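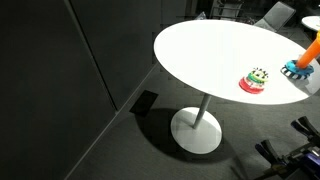
Ticket: arm stops short of the round table, gripper stays open
Status: open, waiting on parts
Product: Skarnura mobile arm, Rindum software
Opened by: Subbarao Kandasamy

What's going wrong

Hi all, me again. I'm running the toy pickup job on the white pedestal table (stacking ring toy near the middle, the orange and teal one closer to the edge) and the arm keeps quitting before it gets up to the tabletop. It rolls in fine, opens the fingers, starts the lift, and then just hangs there low down over the carpet until the timeout kicks in at 14 seconds. Error on the screen is "target height not valid". No bang, no smoke, nothing dramatic – it simply gives up!

I've got it to do this on both toys, so I don't think it's the grasp itself. It never gets far enough to try one.

What I tried first

Restarted the arm. Same thing.

Restarted the whole base, left it off while I had my coffee, started again. Same thing, and now I had to redo the homing.

Moved the job over to a square table with a brown top. Worked the first time, and the next time too. That got me thinking about the table more than the arm (the white top really does glow under those lights, it's the brightest thing in that corner by a mile).

Reply from Igor Zelenák, Unov support

Hi Subbarao, thanks for the log. The depth points on the tabletop are nearly all missing, so the planner is picking up the pedestal base as the work surface. That's flat, round and white too, so it passes the shape check. Please set exposure to manual, start at 4000 and bring it down in steps of 400. Also please hit the stop button before anybody reaches in, even when it looks parked. A timeout doesn't cut power to the joints.

Back to me

OK, that last bit made me go a little cold, I'll admit. I had been reaching past the fingers to straighten the toys after every timeout. I've put a note on the cart now, in big letters, and I told the afternoon crew in person.

Exposure results:

4000: same error.
3600: same error, but the log shows a few points along the rim.
3200: lift starts, goes higher, stops with "surface unstable".
2800: full lift! Picked up the ring toy and set it back down.
2400: lift works, but now it loses the dark wall panels and drives slower.

So I'm staying on 2800 for now. I ran the pickup again with the orange and teal toy and it failed 2 times before it got it. Both times the upper finger twitched partway through closing, and I can hear a faint click from that side. I don't think that's exposure. I think that's a separate thing that was hiding behind the first one.

Igor's answer on the click

Could be the finger cable. Please don't run any more pickups until it's been checked. I'm sending a replacement from the Sutherland office, and I'd like the old one back.

Where it stands

Arm is powered off and tagged as of 17th October. Exposure change is saved in the job file under my name. I'll swap the cable when it shows up and rerun both toys on the white table, then post the logs in this ticket. Igor, do you want the failed runs as well, or only the new ones?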